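Jirholm County Lands Office

The Jirholm County Lands Office is the agency that manages public land owned by Jirholm County. It leases county land for grazing, timber and energy projects, keeps the county land register, and handles public access to open ground outside the town of Hamden. The office is led by a lands commissioner, who is nominated by the county executive and must be approved by the county council. The post is currently held by Wubit Araya.

The office should not be confused with the Hamden Parks Division, a town body that looks after playgrounds and sports fields inside the town limits.

Background

Before the office was set up, county land was handled by the roads department, which had bought much of it as a source of gravel. Leases were signed by the county engineer and kept with the road accounts. Complaints about this system grew when two ranchers were found to hold leases on the same pasture at Bikar Flats, both of them signed and stamped. The county lost the court case that followed and had to pay both families' costs.

The council answered with the Public Land Ordinance, often called the Abbasi ordinance after the council member who wrote the first draft. It took land out of the hands of the roads department, created the post of commissioner, and required every lease to be entered in a register open to the public. An early version would have made the commissioner an elected official. That clause was dropped in committee, and the final text gave the choice to the county executive.
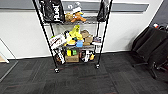
Organization

The office has three sections: Leasing, Survey, and Records and Public Information. Leasing is the largest and deals with rent, renewals and inspections. Survey keeps boundary markers in order and draws up maps when land is bought, sold or divided. It also settles small boundary questions with private owners, although larger disputes go to the county court.

A land board of 13 members reviews any lease longer than ten years. Board members are named by the council and serve four-year terms. The board cannot cancel a lease, but it can send one back to the commissioner with written objections, and the commissioner must reply in writing before signing. In most years the board sends back one or two.

The commissioner may be removed by the county executive at any time. Removal does not need a council vote, a point that has been raised at several council meetings without any change to the ordinance.

Energy leasing

Energy projects were a minor part of the office's work until the county opened Bikar Flats to solar and battery developers. The tract covers 3310 acres and lies next to an existing power line, which made it attractive to builders. Grazing continues on the northern side under older leases.

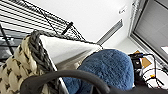 Jirholm County Lands Office | Records and Public Information Section

The first solar lease at Bikar Flats drew a long public comment period. Supporters pointed to the rent, which under the ordinance is split between the school fund and the general fund. Opponents were mainly concerned with water use during construction, dust on the Hamden road, and the loss of a crossing used by hikers. The office received 2554 written comments, a record for any county lease. The land board sent the lease back once, asking for the crossing to be kept open, and the revised lease moved the fence line to allow for it.

Battery storage was added later under a separate lease. The county fire marshal asked for wider gaps between the battery units and a second access road, and both were written into the terms. The land board approved the storage lease in August, without sending it back.

Under current policy, energy tenants must post a bond to cover the cost of clearing the site when a lease ends. The amount is reviewed every five years. Tenants have asked for a longer review period, while some board members have argued that the bond is too small – the matter remains open.

Appointment of Wubit Araya

The commissioner's post was vacant for 19 months after the previous holder retired. The head of Leasing acted as commissioner during this time but could not sign leases of more than ten years, which delayed several renewals. Two nominees withdrew before their hearings.

Araya, a former head of Survey, was nominated by the county executive on 4th September. At the council hearing, most questions were about energy leasing and the condition of the land register, parts of which still existed only on paper. Araya told the council that finishing the register would come before any new leasing round. The council approved the nomination with two members voting against. Both said they had no objection to the nominee and were voting against the rule that lets the executive remove a commissioner alone.
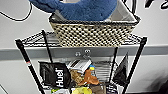
Land register

The register lists each parcel of county land with its size, its current use, the name of any tenant and the date the lease ends. Rent is shown for commercial leases but not for family grazing leases, which are listed by band. Anyone may read the register at the Hamden office free of charge, and certified copies are sold at a fee set by the council.

Older entries were copied from the roads department's account books and contain known errors, mostly in acreage. Corrections are made by Survey and are marked with the date of the change. The earlier figure is left in place and struck through.

See also

Abbasi ordinance
Bikar Flats
Hamden Parks Division
Jirholm County Council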